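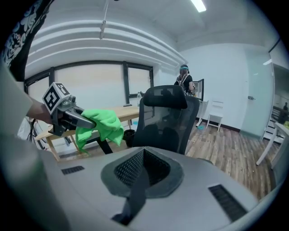
Vullia releases Clurnow 2, software for turning hand-held gripper recordings into robot training data

LOVMONT, 18th October. Vullia today released Clurnow 2, a new version of its software for processing demonstrations recorded with hand-held grippers. The release adds faster tracking of printed markers, a new timeline editor and an export tool for teams that train robot arms to handle cloth and other soft items.

Clurnow takes wide-angle video from a gripper, works out where the gripper moved, and writes the result as a path a robot arm can follow. The first version, released in May, processed one gripper at a time. Clurnow 2 handles two grippers in the same session and places both on a shared clock and a shared map of the room.

Working with two grippers matters most for cloth. A towel or shirt changes shape as it is lifted, and one hand often has to hold a corner while the other finds an edge. In Clurnow 2, the marker cube on one gripper can be read by the camera on the other. The software uses these sightings to correct drift between the two paths. If a fold of fabric or a forearm covers part of a cube, the tracker continues from the markers it can still see and flags the section for review.

"Our users were spending more time lining up recordings than making them," said Dede Sulemana, head of perception software at Vullia. "We wanted a person to be able to finish a session, open it the same day and see which parts are good enough to train on. Cloth was the hard case, so we tested on cloth first."

Vullia tested the release on 981 recorded demonstrations of picking up, spreading and folding fabric. The recordings were made in furnished rooms with windows, glass doors and people moving in the background. Of these, 54 needed manual correction in the timeline editor before export. The remaining recordings went through without changes.

Other changes in Clurnow 2 include:

A lens calibration step that now runs inside the main application.

Masking of the gripper housing, so that its fixed shape in the view is not mistaken for part of the room.

A planning check, built with robotics integrator Amoah, that marks any path a chosen robot arm cannot reach.

Batch processing of up to eight sessions at once on a single workstation.

Projects made in the first version open in Clurnow 2 without conversion. Marker layouts saved as custom files need to be imported again.

Clurnow 2 is available now to all current license holders at no added cost. New licenses can be ordered through the Vullia sales office in Lovmont.

About Vullia
Vullia develops perception and planning software for robot manipulation. The company is based in Lovmont.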